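# 기계는 집안일을 할 수 있습니까: 부엌에서 본 것

저는 터키에서 온 기술자이고, 이름은 Yavuz Tatlı입니다. 한국어로 길게 쓰는 것은 아직 어렵습니다. 그래서 틀린 표현이 있으면 이메일로 알려 주십시오.
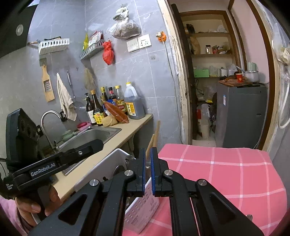 저는 오래전부터 한 가지 질문을 가지고 있습니다. 기계가 공장에서는 자동차를 조립하는데, 왜 집에서는 아직 그릇 하나를 제자리에 놓는 것도 어려워합니까? 이 페이지에서 저는 그 질문에 대해 조금씩 적으려고 합니다. 저는 연구자가 아닙니다. 예전에 Basley라는 작은 회사에서 포장 기계를 고치는 일을 했고, 지금은 Surnis에서 창고 설비를 관리합니다. 그러므로 제 의견은 현장 사람의 의견이라고 생각해 주시면 좋겠습니다.

## 두 손가락으로 하는 일

사람의 손에는 손가락이 다섯 개 있습니다. 그러나 집안일을 배우는 기계는 두 손가락만 쓰는 경우가 많습니다. 손가락 안쪽에 파란 패드를 댄 검은 그리퍼는, 마주 보는 두 면으로 물건을 잡습니다. 처음에 저는 두 손가락으로는 너무 부족하다고 생각했습니다. 그런데 집에서 일주일 동안 제 손을 관찰해 보니 생각이 조금 바뀌었습니다. 컵을 들 때, 봉지를 집을 때, 수건을 걸 때, 저는 엄지와 검지를 제일 많이 사용했습니다. 나머지 손가락은 도와주는 역할이었습니다.

물론 도와주는 손가락이 없으면 곤란한 일도 있습니다. 젓가락질이 그렇고, 마늘 껍질을 벗기는 일이 그렇습니다. 저는 손가락이 다섯 개 있어도 마늘 껍질은 잘 못 벗깁니다.

## 손으로 들고 쓰는 그리퍼

한 손이 손잡이를 감싸 쥔 왼쪽 그리퍼에는 카메라 모듈이 위쪽에 달려 있고, 검은 몸체에 GenRobot.AI라는 흰 글자가 있습니다. 이런 도구를 쓰면 사람이 먼저 일을 하고, 그 움직임을 나중에 기계에게 가르칠 수 있습니다. 제 동료 Umut Başaran은 이것을 "글씨 연습장"에 비유했습니다. 어린이가 선생님의 글씨 위에 따라 쓰는 것과 비슷하다는 뜻입니다.

저는 이 비유를 좋아하지만 완전히 동의하지는 않습니다. 글씨는 종이 위에서 항상 같은 모양입니다. 부엌은 매일 모양이 바뀝니다. 어제 오른쪽에 있던 간장병이 오늘은 왼쪽에 있고, 내일은 다 써서 없을 수도 있습니다.

## 양념병

싱크대가 있는 베이지색 조리대 뒤쪽에는 병들이 모여 있습니다. 노란 뚜껑도 있고 빨간 뚜껑도 있고 흰 뚜껑도 있습니다. 사람에게는 이것이 편리합니다. 요리하는 사람은 뚜껑 색만 보고 손을 뻗습니다. 기계에게는 쉽지 않은 문제입니다. 병이 서로 붙어 있으면 두 손가락이 들어갈 틈이 좁고, 앞의 병을 밀면 뒤의 병이 넘어집니다.

창고에서는 이런 문제를 다른 방법으로 해결합니다. 우리 창고에는 선반 칸이 416개 있고, 칸마다 한 종류의 물건만 넣습니다. 칸 사이 간격도 정해져 있습니다. 기계가 똑똑한 것보다 선반이 정리된 것이 더 중요합니다. 하지만 집에서 양념병을 그렇게 놓고 사는 가족을 저는 본 적이 없습니다.

## 봉지

조리대 위의 주황빛 갈색 비닐봉지를 보고 저는 오래 생각했습니다. 봉지는 단단한 모양이 없습니다. 벽의 선반 바구니에 들어 있는 작은 간식 봉지들도, 그 아래 걸려 있는 빨간 비닐봉지도 마찬가지입니다. 포장 기계를 고칠 때 제일 많은 고장은 비닐 때문이었습니다. 한 번은 같은 기계가 하루에 26번 멈추었습니다. 비닐이 미끄러지고, 접히고, 정전기로 롤러에 붙었습니다. 저는 그날 저녁을 먹지 못했습니다.

## 벽에 걸린 것들

나무 손잡이가 달린 강판, 끝에 술이 있는 흰 수건, 긴 금속 뒤집개가 회색 대리석 무늬 타일 벽에 걸려 있습니다. 걸려 있는 물건은 집기는 쉬운데 다시 걸기가 어렵습니다. 구멍이나 고리를 맞추려면 마지막 몇 밀리미터를 정확하게 움직여야 합니다. Ayten Özkan 씨는 호텔 세탁실에서 오래 일한 분인데, 이 이야기를 듣고 신입 직원도 수건을 거는 일에서 제일 느리다고 했습니다.

## 흰 바구니

구멍이 나 있는 흰 플라스틱 바구니는 제 생각에 기계가 잡기 좋은 물건입니다. 가장자리가 분명하고, 조금 세게 잡아도 쉽게 망가지지 않습니다. 제가 만약 기계에게 첫 번째 숙제를 준다면 바구니를 옮기는 일부터 주겠습니다. 그다음에 컵, 그다음에 수건, 그리고 봉지는 마지막입니다.

## 분홍색 식탁보

흰 격자 줄이 있는 분홍색 체크무늬 식탁보입니다. 식탁을 닦는 일은 쉬워 보이지만, 천이 덮여 있으면 닦는 힘에 따라 천이 같이 밀립니다. 사람은 한 손으로 천을 누르고 다른 손으로 닦습니다. 두 손이 서로 다른 일을 하는 것입니다. Yiğit Toprak은 팔이 하나인 기계로 충분하다고 주장하는 친구입니다. 저는 그에게 한 손만 써서 식탁보를 깔아 보라고 했습니다. 아직 답을 받지 못했습니다.

## 문 너머의 창고 방

낡은 나무 문틀 안쪽 방에는 벽 선반에 유리병 같은 용기와 봉지가 있고, 회색 캐비닛 모양의 가전 위에는 나무 도마와 빨간 종이컵과 손잡이 달린 금속 냄비가 올라가 있습니다. 바닥에는 흰 자루가 기대어 있습니다. "냄비를 가져오세요"라는 말은 짧지만, 기계는 먼저 문을 지나가야 하고, 도마와 컵을 건드리지 않고 냄비만 들어야 합니다. 저는 이 정도의 심부름을 기계가 1000번 중에 몇 번 성공하는지 알고 싶습니다. 시연 영상은 보통 성공한 한 번만 보여 줍니다.

## 지금 제 대답

아직은 안 된다고 생각합니다. 정해진 자리에서 정해진 물건을 옮기는 일은 지금도 가능하고, 우리 창고에서도 매일 합니다. 그러나 남의 집 부엌에 처음 들어가서 저녁 설거지를 끝내는 기계는, 제가 직접 본 적이 없습니다. 12월에 같은 질문으로 다시 글을 쓰겠습니다. 그때 제 대답이 바뀌면 바뀐 이유도 같이 적겠습니다.

2025년 3월 19일, Yavuz Tatlı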